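Measles clinic in Nyberg extends evening hours

2 min read

The walk-in vaccination clinic in Nyberg will stay open until 8 p.m. through the end of March, the county health office said, after 84 confirmed measles cases in the district since the start of the year.

Staff gave 247 doses in the first week of the outbreak response. Most went to children under five, though nurses are also seeing parents who have no record of a second shot.

"If you can't find your card, come in anyway," said Kanchan Solanki, the nurse in charge of the clinic. "An extra dose won't hurt you, and we would like to see you before you get sick."

Eleven patients have been admitted to the hospital in Teseck, two of them to intensive care. Visiting on the children's ward is limited to one parent at a time.

Schools in Nyberg remain open. Students who are not vaccinated and have been exposed must stay home for 21 days – the office is sending letters to those families.
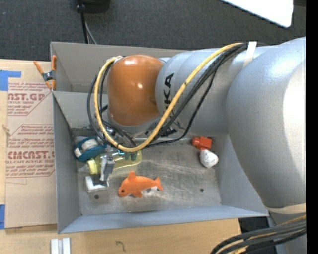 A KUKA robot arm over a metal bin.

No appointment is needed and the vaccine is free. People with a fever or rash should call first and wait outside for a nurse.

Recent items
Teseck hospital limits visitors on children's ward
Flu shots still available at Bradus pharmacy
Well water notice lifted in Trikico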